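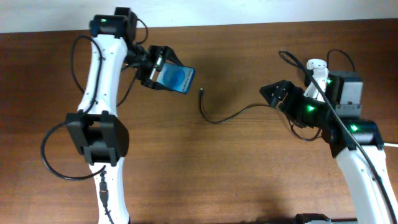 A timber tabletop with a reddish-brown grain.

The owner of the Tilstead furniture shop has heard every promise a tin of oil can make. I went in on a Wednesday to ask about Lunora, the hardwax finish that claims a dining table needs one coat and then nothing for years.

"One coat of anything is one coat," she says. "I've got 200 offcuts out the back with something on them. Ask me which ones still bead water."

Which ones do?

"The ones that got three coats and a rub-back. Dull answer, sorry."

Lunora costs $70 a tin. She stocks it anyway - people ask for it by name - and concedes it goes on nicely and doesn't stink. The "plant-based" on the label doesn't move her. "So is turps."

I mention the maker's claim of 3000 wipes without wear. She wants to know what they wiped with. I didn't know either, and the brochure doesn't say.

Her own kitchen table was last oiled nine years ago, with whatever was in the shed. "It's got rings all over it. We eat off it every night."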